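Tips from the workbench: when the gripper does not let go

In our small workshop in Jiltthorpe we use a hand-held gripper and, two afternoons in the week, the same kind of gripper on an arm. In November we had a fault which cost me one fingernail and one good box of parts. I write down what I learned, maybe it helps somebody who has a similar tool at home or in a shed.

The fault was simple. The fingers closed on a box and stayed closed. I pressed release, nothing. I pressed again, nothing. Then I did the stupid thing and pulled the box with my free hand, and in this moment the gripper opened and closed one more time, quite fast, with my finger between.

So the first tip: never put your fingers in to help. Switch off at the wall and wait. Our unit, a Gamar, keeps some force for 28 seconds after the power is gone. I measured it with the kitchen timer.

Second, look at the cable before you look at the software. I lost one evening with settings. The supply cable had a weak place close to the plug, where it was bent every day when somebody moved the chair. If you wiggle the cable and the small motor makes a noise, you have found it. Do not repair such a cable with tape. A new one was 55 pence more than the tape and the glue together.

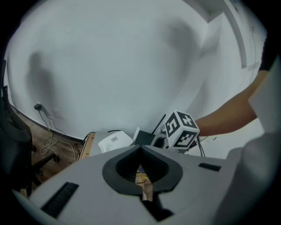 Third, leave some length. A cable which is tight between the wall and the desk will be pulled out one day, and always when the fingers are holding something. I now leave a loose loop on the floor, but close to the wall, so no foot and no wheel goes over it.

Kevin Flanagan, who shares the bench with me, had the opposite problem: his gripper opened too early and dropped a jar of 700 grams of screws. The rubber pads were greasy. Wipe them with warm water and a little washing-up liquid, then dry them well. Do not use white spirit — it made my old pads hard and shiny, and after that they held nothing.

For testing after a repair, take something light which can fall without damage. An empty carton is good. Open and close 2 times with nothing in it, then with the carton, and only then with the real thing. Keep your other hand on the switch, not near the fingers.

The spare pads I order from Arain. They come in pairs, and it is better to change both sides together, also when only one looks worn.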